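From: Vasilică Nistor
To: housewares-print list
Subject: Re: Decal adhesion on melamine vs. coated stock

On the Louro thread, someone wrote:

> We ran 237 pieces through the Akia press last month and had lettering
> lift on 12 of them after the wash test. All 12 were script faces. The
> block capitals came through clean. Is this a dwell problem or an ink
> problem? The Corow data sheet says 141 C and gives no range.

I would look at dwell before ink. The sheet gives a platen setting, and the temperature at the surface of the piece will be lower. How much lower depends on the thickness of the blank and how long the press has been running. Put a thermocouple between the transfer and the blank and log a full cycle, first on a cold start and then after an hour of steady work. If the two curves differ in the first few seconds, your failures should cluster at the start of a shift. You did not say whether the 12 were consecutive. Please check.

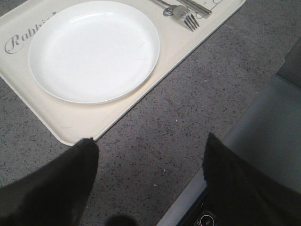
Script faces fail first for a simple geometric reason. The hairlines have a lot of edge for very little area, and lift starts at an edge. A word set in gray cursive along the side of a cream tray, with a decorative capital R at the front of it, is a fair case to think through: the thin joining strokes between letters are the weak points, and the big capital is usually safe except at its entry stroke. Position matters too. Lettering near a raised rim sits where the pad is least likely to press evenly. We moved a similar line of text 2 mm inward on the Trustmont order and the lift rate dropped, though I changed the pad in the same week and can't separate the two effects.

As for the wash test, please state the detergent and the rack position when you post numbers. Results from the lower rack are not comparable with results from the upper one. I would also add a dry abrasion step before the first wash – a wash cycle alone says little about handling wear.

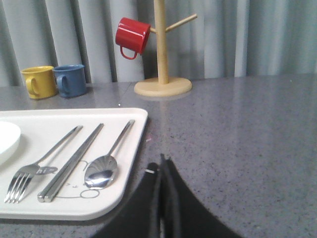

Fork and other stainless utensils laid across an off-white tray.

For abrasion I use a weighted felt pad, fixed stroke, and grade under a 10x loupe against an unworn piece from the same batch. Tape pull comes last, on a separate set, so that the two tests do not contaminate each other.

> Would a clear overcoat fix it?

It may hide it. An overcoat bridges the hairlines and delays the first visible lift, but if the bond underneath is poor the whole patch comes away later as one flake. Fix the dwell, rerun, and only then decide on the overcoat.

If you can send the cycle logs as plain CSV, I will overlay them on mine. The list strips spreadsheet attachments.

Vasilică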